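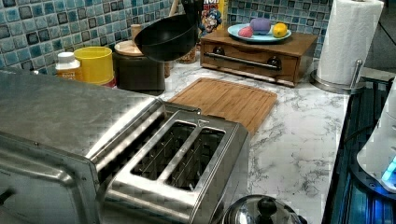
Chapter 7
Small Kitchens: Worktop, Wall and What Lives There

What this chapter covers
— how much clear worktop a home cook needs
— tiles and other wall finishes behind the counter
— where to keep toasters, boards and bread
— working out a layout on paper

Most kitchen plans start with the cupboards. Wrong end. Start with the worktop, and with the things that stay out on it all day. A toaster used every morning will not go back in a cupboard, whatever the plan says. Same for the bread box. Same for the chopping board, usually.

In the Gernholm flats (we come back to these in the exercises) the longest run of counter was 278 cm. Sounds generous. Take off the sink and the hob, then the appliances, and one tenant was left with a strip barely wider than her board. She cooked on it for years. Measure what is left over, then, and write it down before you draw anything.

7.1 Heat, crumbs and water

Three things wear out a worktop and the wall behind. Toasters and small ovens give off heat from the top and sides, so leave a gap — check the maker's booklet for how much. Crumbs get under everything. Water finds the joints first.

Small mosaic tiles look cheerful and cope well with splashes, but there is a lot of grout to clean. Darker grout hides stains better then white. Large tiles mean fewer joints and more cutting at the sockets. The Prenlow survey asked 200 households which they would pick again; answers are in Table 7.2, and worth a look before you read on.

7.2 Bread, boards and pans

Bread box close to the toaster, board between the two if it fits. Boards with a juice groove take up more room than they seem to, as the usable part is smaller. Pans near the hob, handles turned in.

Before you start: you will need squared paper, a tape measure and 20 minutes in a kitchen you know. Your own is fine. Draw it as it is on a normal day, dont tidy first.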